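分拣工

萨阿卜让我去锡尔霍姆待四天的时候，我正在给一只长颈鹿缝脖子。

他站在工作台对面，等我把线头咬断才开口。他说德里库拉公司那边需要一个懂行的人，坐在机器旁边看，看完告诉他们哪儿做得不对，也告诉他，这东西值不值得买。车费和住处对方出，工资照发。

“为什么是我？”我问。

“你最慢，”他说，“可是你退回来的最少。”

我在哈维尔做了九年。哈维尔出租玩具，租给幼儿园、诊所的候诊室，还有一些不愿意让家里堆满东西的父母。玩具在外面待一阵子，装在袋子里回来，我们拆袋、分类、查线缝、掏口袋，该洗的送去洗，该修的留在我桌上，剩下的重新装袋。干这个活，手要一直在毛里面。夏天手心出汗，冬天全是静电。

出发前一天，库房里积了3,442件没有拆的。这个数字写在门口的白板上，萨阿卜每天早上改一次，谁进门都得看见。一月之后它就没有变小过。年轻人做几个星期就走，去别的地方拧螺丝，说拧螺丝至少不会打喷嚏。

我丈夫听说以后问，他们是不是要我去教会那个替我的东西。我说多半是。他又问我那边管不管饭。

锡尔霍姆坐火车要换一次车。德里库拉在桑多瓦尔路尽头，楼下是卖卫浴的，楼上才是他们。来接我的是巴巴尔·哈亚特，瘦高个儿，毛衣袖口脱了线，我一路上都想替他缝。他给了我一张门卡，一把转椅，又问我喝茶还是喝咖啡。我说喝茶，他去了很久，端回来的是咖啡。

机器比我想的小。我以前在电视上看过那种造汽车的，一条胳膊有两个人高，火花四溅。这里的两条胳膊是白色的，立在桌子靠里的一边，底座发绿光，像药店的招牌。桌上铺着棕色的垫子，软的，有几道褶。后面堆着插线板和电线，乱得跟我家电视柜后面一样。架子上码着一摞橙色的袋子，我以为是零件，哈亚特说那是零食，加班的人吃的，我也可以吃。

“它现在能做什么？”我问。

“把玩具拿起来，放到该放的地方去，”他说，“就这个。”

“分类呢？”

“先拿起来再说。”

他把一只粉色的圆东西放到垫子上，又放了一只小白狗和一只哈士奇。都是新的，标签还在。我拿起小白狗捏了捏，填得很匀，没有哪个孩子睡觉时抱过它。我说你们该用旧的。他问为什么。我说新的会弹回来，旧的不会，旧的里面的棉花都跑到一头去了，你抓这一头是一团，抓那一头是一张皮。他听完掏出本子写了下来。我那时候才觉得这趟可能不是白来。

第一天上午我就坐着看。胳膊抬起来，往前伸，停住，像在想什么，然后下去。抓空了。抬起来，又伸，又停，又下去。这回抓到了狗的一层毛，提起来一点，滑掉了。狗翻了个身，肚皮朝下。胳膊回到原来的位置，重新开始。

没有人叹气。屋里另外几个人都对着屏幕，敲他们的键盘。我在哈维尔带过新人，新人第三次抓掉东西的时候，脸就红了，或者开始讲笑话。机器不红脸，也不讲笑话。看久了倒有些累，说不清是替谁累。

中午哈亚特让我看夹子那一头的画面。夹子旁边有个小镜头，跟着它一起动，它看见什么，屏幕上就是什么。我在那儿坐了一下午，看玩具朝我扑过来，越来越大，变成一整片毛。

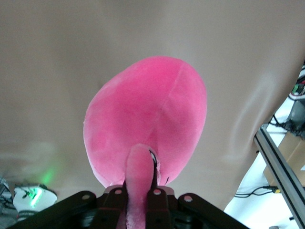 我看出一件事，记在了纸上：它总是从最近的地方下手。哪里离夹子近，它就夹哪里，不管那里是耳朵还是身子。我们不这么拿。我拿一只毛绒玩具，先看它哪里重，手从重的那边底下抄过去。要是着急，就捏脖子后面，跟母猫叼小猫一样，那里有一道缝，缝里布是双层的，吃得住劲。耳朵不能提，耳朵是后缝上去的，提十次没事，第十一次就到了我的桌上。

我跟哈亚特讲了。他说耳朵好夹，细，两根手指刚好能合上，身子太宽，合不上。

“那你们把手做大一点。”

“做大了，小的又夹不起来。”

“那就像我这样，”我把手张开给他看，“五根。”

他看了我的手一会儿，说五根的有，坏得快，一根手指的价钱够买一台现在这样的夹子。我把手放回膝盖上。

晚上我给萨阿卜打电话。他第一句问的是快不快。我说一件要十七秒，顺利的时候。他在那头不说话，我知道他在算。我们拆一件、看一件、放一件，平均下来比这短，可是那里面有掏口袋，有闻一闻，有翻过来查背后的拉链。机器这十七秒里只有拿起来和放下。

“但是它晚上也能干，”萨阿卜说。

“晚上得有人陪它，”我说，“掉到地上它不捡。”

“为什么不捡？”

“够不着。”

他又算了一会儿，叫我接着看。

第二天我带了旧的来。附近有一家旧货铺，我早上去挑了一袋，有一只熊，一条没有眼睛的鱼，一只穿背心的兔子，洗过很多水，毛都结成了小疙瘩。哈亚特很高兴，把他的同事都叫过来看，好像我带来的是一窝活的。有个姑娘拿着那条鱼不肯放，说她小时候有一条差不多的。

机器不高兴，如果可以这么说的话。它对着熊停了很久，下去的时候夹住了熊的肚子，熊的肚子是空的，棉花全在脚上。提起来以后，熊从中间折了过去，两只脚沉沉地垂着，晃。夹子一路把它晃到了边上，松开，它挂在盒子沿上，一半里一半外。

“这算成功还是失败？”我问。

“你说呢？”哈亚特说。

“在我们那里，我会走过去把它推进去，然后骂一句。”

他在表格上选了一个格子。我没看清是哪个。

兔子穿的那件背心后来缠住了夹子的一根指头，胳膊往回收，兔子跟着回来了，放下，又跟着回来了。来回了好几趟，最后哈亚特按了停，用手解下来。他解得很小心，先褪一边的袖窿，再褪另一边，跟给小孩脱衣服一样。我问他有没有孩子，他说有一个，刚会走路，家里的地板没有一处能下脚。

“所以你做这个。”

“我做这个是因为他们招人，”他说，“不过我太太也是这么跟别人说的。”

他告诉我，很多人来参观，都问同一个问题：什么时候能买一台放在家里。他一般回答说，看您家里是什么样的。如果您家里有一张桌子，铺着垫子，灯从上面打下来，桌上的东西摆得开，谁也不碰，那么现在就可以。可是谁家里有这么一张桌子呢，有这样一张桌子的人家也不需要收拾。

我说哈维尔有桌子。他说所以才请您来。

第三天出了点变化。前一天夜里他们改了什么，怎么改的我听不懂，哈亚特讲了两遍，用一只杯子和一支笔比划，我还是不懂。我看到的是，胳膊不再直直地下去了，它先绕到一侧，斜着探，碰到以后停一下，再合拢。那只粉色的圆东西原先最难，滚圆，一碰就歪，现在三次里能起来两次。小白狗次次都行。

我站起来走到桌子边上。我说让它拿熊。

它绕过去，碰了碰熊的肚子，停了。然后它挪开了，挪到脚那边，又碰了碰。合拢。熊是倒着起来的，脚在上，头在下，稳稳当当地过去，掉进了盒子里。

屋里有人拍了一下桌子。哈亚特回头看我，我不知道自己脸上是什么样子。我想的是我母亲，她年轻时候在纺织厂，有一天厂里运来了新机器，她说女工们围着看，看它接线头，第一次没接上，大家都笑，第二次接上了，就没有人笑了。她讲这件事的时候并不难过，她后来在食堂做到退休，说食堂比车间暖和。

下午我叫他们再来一遍。熊没有起来。又来一遍，也没有。哈亚特说正常，又说他不知道为什么上午那一次行了。他们把上午的记录翻出来看，几个人头挨着头，看了很久。我就去吃橙色袋子里的零食，有点咸。

吃完我坐回桌子跟前，胳膊都收上去了，玩具还在垫子上，灯也没有关。我照着它们的样子，把一只一只该怎么拿写在纸上。给新人我也这么写，贴在墙上，从来没有人看。
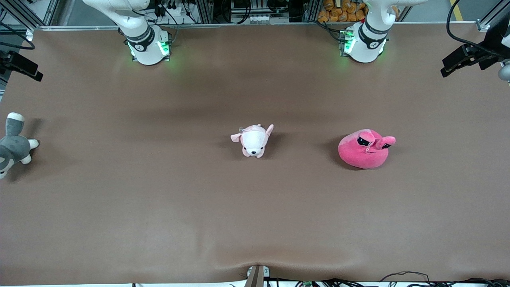 测试台，棕色垫子上的三只毛绒玩具，后面是两条收起的机械臂。

我写的是这样：

哈士奇，从肚子拿，不要揪腿。白狗，轻，怎么拿都行，别挂着标签。粉色的圆的，它没有脖子，手要张开，两边一起往中间来，慢。

写完我又在底下添了一行：拿起来以后，抖一下。

哈亚特问为什么要抖。我说抖一下就知道里面有没有东西。孩子们往玩具里塞东西，背后有拉链的塞得更多，糖、钥匙、牙。有一回我抖出来一枚戒指，真的，萨阿卜打了一圈电话，是一位奶奶的。还有一回是一张纸条，叠得很小，写着请不要把它送走。那只是一只河马。我们的规矩是到期收回，消毒，再租给下一家，我不能不装袋。我在登记簿上写了“待修”，把它在架子上放了很长时间，那家人后来打电话来续租了。

哈亚特把笔放下了。

“这个怎么教？”他问。

“抖一下好教。”

“我是说后面那个。”

我说后面那个不用教，我们那里也不是人人都会。有的人看了纸条就扔了，动作快，一天做的件数比我多得多，萨阿卜也没有说他不对。

最后一天上午我要写报告。对方给了一张表，萨阿卜也要一张，两张表问的不一样。德里库拉的表问：您认为本系统在哪些方面需要改进。我写满了，写到背面去了。夹子太硬，加一层软的；别提耳朵；掉了要会找；衣服是个大问题；旧玩具多备一些，我可以寄。

萨阿卜的那张是他自己打的，只有几行。能不能用。多久能用。能顶几个人。

我在第一行写：能拿起来。想了想，又写：新的比旧的好，硬的比软的好，单个放的比堆着的好。我们的都是旧的、软的、堆着的。

第二行我空着，去问哈亚特。他说他们对投钱的人说的是一个日子，对家里人说的是另一个日子。我问他对我说哪个。他说，您那个白板上的数，它现在帮不上忙，如果您愿意先把东西一件一件铺开，它可以帮您把铺开的收进去。

“那我铺的时候就顺手收了。”

“对，”他说，“就是这个问题。”

第三行我写了“零”，又划掉，写“半个，要有人看着”。这样写萨阿卜肯定会买一台，他是那种看见半个就往上凑整的人。我本来可以不划掉。但那天上午它确实把熊拿起来了，倒着，脚朝上，是该拿的那一头，我看见了，不写就是少报。

走的时候哈亚特送我下楼。卫浴店在换橱窗，两个小伙子抬着一只浴缸，一个在前面倒着走，一个在后面喊左边左边，浴缸磕了一下门框，他们放下来，换个角度，又抬。我和哈亚特站在旁边等他们过去。他看得比我认真，头跟着浴缸转。

我说你这个袖子，脱下来，火车还有一会儿。他不明白，我指给他看。他真的脱了，里面穿着一件印了字的短袖，站在风里抱着胳膊。我包里有针，线的颜色不太对，深了一点，在袖口里面看不出来。

回到哈维尔，白板上的数又大了。萨阿卜把两张表都看了，德里库拉那张他看得尤其久，问我背面那些是不是免费给人家写的。我说工资是你发的。他说也对。

机器是秋天送来的，只有一条胳膊，他没舍得买两条。我们给它腾了靠墙的一张桌子，铺了垫子。给它的都是新到货、还没有租出去的，由它往袋子里装，夜里装，值班的老门卫听见掉东西就进去捡。他说有个动静挺好，以前夜里太静。

它装完的我还要再过一遍。多数没有毛病，有时候耳朵翻着，我给翻过来。有一天我发现它每拿起一件，都要在半空里停一停，左右动两下，幅度很小，我以为是哪里松了，打电话去问。哈亚特说没有松，是新版本里加的，名字还没有起，他们内部就叫抖一下。

我问抖出过东西没有。

他说还没有，你们那边都是新的，里面能有什么。我说那你让萨阿卜给它旧的。他说这个得我去讲。

我去讲了。萨阿卜说再等等，先把白板上的数降下来。我回到桌子跟前，有一只大象等着缝鼻子，袋子里还有它的一只耳朵。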